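Subject: Re: [hallway-list] Draughts, old glass and the Prasska stuff
From: Apostolos Tzavaras
Date: 16th March

Hello all,

Sorry for the slow reply, the porch has eaten most of my evenings and the rest went on an ear infection (mine, not the dog's, for once). Anyway, Khôi asked a good question and I've got opinions, so get yourselves a cup of tea.

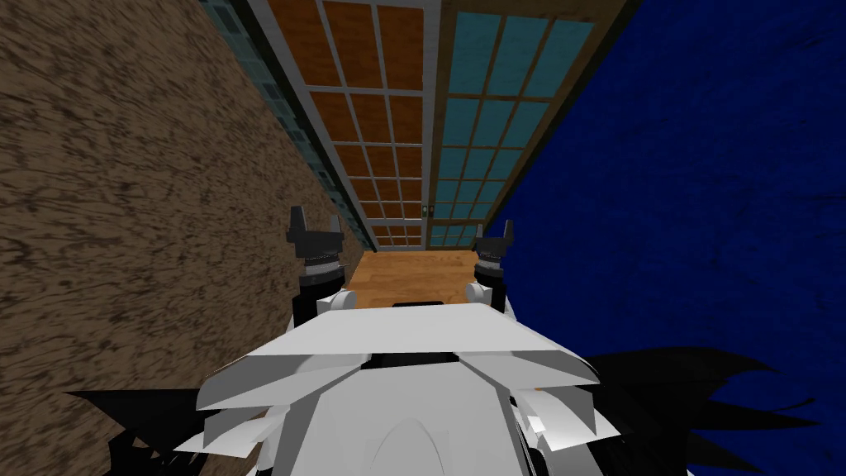
So, should you seal the gaps round an old front door before or after you paint it?

Paint first, then seal, and leave a good long gap between the two jobs. I did it the other way round in my last house and regretted it every time I opened the door. The paint crept onto the strip, the strip went stiff, and by February I could feel the wind on my ankles again. If you paint first and give it a proper week or more to harden, the strip goes onto a clean edge and you can pull it off later without taking half your lovely gloss with it.

Khôi Đặng wrote:

> Evening everyone. We've finally moved into the house on Figueroa Terrace
> and the hallway is freezing. The front door has a gap down the hinge side
> I can get a pencil in, and the letterbox whistles. I want to paint the door
> as well, it's a horrible flaky maroon. Do I do the draughts first or the
> painting first? Also has anyone used the Prasska brush strips, or is the
> foam just as good? And one builder has quoted us £2,410 for a whole new
> door and frame, which made my partner laugh out loud. Is that normal???
> Khôi

Right, taking the rest of it in order.

Brush strip against foam. I've had both. Foam is cheap and you can put it up in the time it takes the kettle to boil, but it squashes flat on the latch side and then you're shutting the door against nothing. I still use it on the loft hatch, where it hardly gets touched. On a door that's opened twenty times a day I'd have brush every time. The Prasska one is decent. It comes in a metal carrier that you cut with a junior hacksaw, and the screw holes are slotted so you can nudge it in or out once it's up. Do please nudge it! I put mine on tight, felt very pleased with myself, and my mother-in-law couldn't get the door open.

The Imeck one is a bit softer and sheds. There were little black hairs on our mat for a month.

A pencil-width gap on the hinge side is another matter though, Khôi. I'd look at the hinges before buying anything. Open the door halfway, take hold of the handle and lift. If it moves, your screws have gone loose in the frame and no strip in the world will fix it. Mine were so far gone I could turn them with my fingers. I took them out one hinge at a time, glued in some slivers of hardwood dowel, left it overnight with the door wedged shut, and put longer screws in the next day. Half the draught went with that. Use the back door in the meantime, and warn whoever else lives there, or they will do what my son did.

Letterbox: get an inside flap with brushes, and measure the opening before you order. The hole in our door is older than any standard size and I had to send two back. Herkolent do one that's wider than the rest and I ended up with that. It isn't pretty. It does stop the whistling, and the post comes through a bit crumpled but it does come through.

As for £2,410, well, I don't think your builder is trying it on. We had a quote of £1,765 for door and frame the winter before last, and that was without painting and without taking the old one away. Prices have gone up since. I said no thank you and spent a fraction of it on strips, screws, filler and paint, plus three weekends of swearing. If the frame is rotten at the bottom then you may be stuck with it, so have a poke with a screwdriver down by the sill, particularly behind the old paint where it bubbles. Soft for a finger's depth can be cut out and patched. If the screwdriver goes in up to the handle, ring the builder back and be nice to him.

One more thing on the maroon. How old is the house? If there are a lot of layers under there, get a lead test kit before you go anywhere near it with sandpaper. Ours came up positive on the second layer down, so I did the whole lot wet, with a mask on and the hall carpet rolled up out of the way. Slow and filthy, but fine.

And a question of my own, while I've got you. Has anyone hung a thick curtain behind a front door, on one of those rods that lifts as the door opens? I've found some lovely heavy wool but it weighs a ton, and I can't tell whether the rod will take it or just drop the whole thing on the postman. The seller says it's fine up to 11 kilos. I have my doubts! If you've got one, I'd love to know what you fixed it to, as our wall above the door is mostly crumbly old plaster and hope.

Khôi, I've got most of a roll of foam and a spare length of the Prasska carrier (700 mm, so too short for the side but it might do across the bottom). Yours if you want to come and fetch them. I'm in most evenings after six, just knock hard, the bell's still in a box somewhere.

All the best,
Apostolos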